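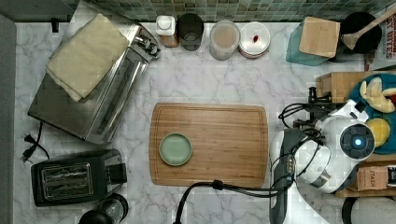 I wanted to like the Brandero moisture meter. We're halfway through gutting the old Alemayehu bakery, two storeys of brick with a flat roof that has leaked since before I bought in, and a gadget that tells you which walls are ready for plaster ought to save money.

Prastum sells it for $568, which buys you the meter, a spare set of pins and a case with a zipper that went in the first week. The box says it's good for brick, block and timber. Timber, fine. On brick I got three different readings from one spot in the back stairwell, and the manual's answer is to "average as required". Required by whom?

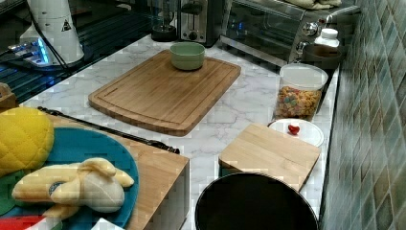

Hamdia Tufa, our building surveyor, put her old Jullov on the same wall and got one number, twice. Hers is an ugly thing the colour of putty, and she's had it through a lot of town halls and shopfronts.

The Brandero does have a log that holds 500 readings -- handy if you trust them -- and the screen is easy to read in a dark cellar. The phone app wants your email before it'll show you a graph. I didn't bother.

Would I buy it again for a heritage job? No. For checking floorboards before you sand them, maybe, at half the price. Mine is going back in May if Prastum ever answers the phone.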